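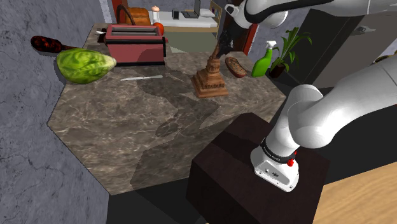 5 min read

June is when I bake the most rye bread, and I know how that sounds. Everybody else on my street is making potato salad and I'm standing over a bowl of gray sludge at six in the morning, completely happy.

I got into rye three years ago when Minttu Vainio moved in across the hall and brought over a loaf the week she unpacked. Dark, flat, with a hole in the middle, and so sour that my eyes watered. I ate half of it standing up. Then I knocked on her door and asked how she made it, and she laughed and handed me a jar.

The jar is named Kettunen, after the village bakery her grandmother's starter came from. I've kept it going ever since (with one close call, more on that in a minute) and it has taught me more about bread than every white loaf I'd made before it. Which was a lot of white loaves!

If you've only ever baked with wheat, forget how the dough is supposed to feel. Rye doesn't stretch. It doesn't make that lovely smooth ball that springs back when you poke it. It's closer to wet cement, and the first time I tried to knead it on the counter I had to scrape myself off with a putty knife. Now I mix it in the bowl with a big wooden spoon, cover it, and walk away. That's the whole technique. I can't believe I spent twenty minutes punching it.

Here's what goes in my everyday loaf:

780 grams of dark rye flour
300 grams of ripe starter
Water until it looks like thick oatmeal
13 grams of salt
A spoonful of molasses if I feel like it, and I usually feel like it

I'm leaving the water vague on purpose. My flour comes from the mill out at Goltham and every bag drinks a different amount. The spring bags were thirsty. The one I opened last week was so damp I held back nearly a cup and still had soup. So go by looks. When you drag the spoon through, the track should stay open for a second or two and then slump shut.

Mix it at night, everything but the salt and a third of the flour. In the morning it should be puffy and smell like green apples. Stir in the rest, scrape it into a greased pan, smooth the top with a wet hand, dust it with flour. When the flour on top cracks like a dry lake bed, it goes in the oven. I love that part. I pull up a stool for that part.

Bake it hot for the first fifteen minutes, then turn it down and leave it alone until the middle is done. I use a thermometer because I can't hear the difference when I knock on the bottom of a loaf, no matter how many people tell me it sounds hollow. It all sounds like knocking to me.

And then you wait a day. Yes, a whole day! I know. I've cut into it early so many times and every time I get a gummy knife and a sad slice. Wrapped in a towel overnight, the same loaf turns into something else, moist and even and sliceable as thin as you want. By day three it's even better. By day five mine is always gone, so I have no information about day six.

About the close call. Last summer I went to visit my brother and left Kettunen on top of the fridge in a heat wave. I came home to a pink streak and a smell I would rather not describe. Pink means throw it out, no scraping off the top, no rescue. I was so upset that I sat down on the kitchen floor. Then I had to go tell Minttu, who shrugged, opened her freezer, and pulled out a baggie of dried flakes. She'd spread some out on parchment the winter before and crumbled it up. Two days of warm water and flour and it was bubbling again like nothing had happened.

So now I dry some every few months, and I've mailed envelopes of it all over the place. Angus Drummond, who some of you know from the comments, has a batch going up in his cabin with no electricity, and he sends me notes on it that are longer than this post. He keeps his in a crock wrapped in a wool sock. His loaves come out darker than mine and he swears it's the stove. I think he's just braver about leaving them in.

What to eat it with, in the order I'd want it: cold butter, thick enough to leave tooth marks. Smoked fish and dill. A boiled egg mashed with too much mustard. The stuff my daughter calls Mumau, which is cream cheese and chopped pickles and was her word for "more" when she was a baby, and now it's the name of a sandwich in our house forever. She takes it to school and trades half of it for chips, so apparently there's a market.

Stale ends go in the food processor. Rye crumbs fried in butter with a little brown sugar, over yogurt, with the first strawberries. Please try it while the berries are good. I had it for breakfast and then again at four in the afternoon.

A couple of people asked about the Fiker pan after my last post. It's the long narrow one with the lid, and I do like it, but I baked in a plain loaf pan with foil over the top for two years and the bread was great. Spend the money on good flour first.

Next time I want to talk about seeds, and whether you need to soak them (you do), and the caraway argument I've been having with my mother-in-law. I'm firmly pro. She picks them out one by one and lines them up on the side of her plate.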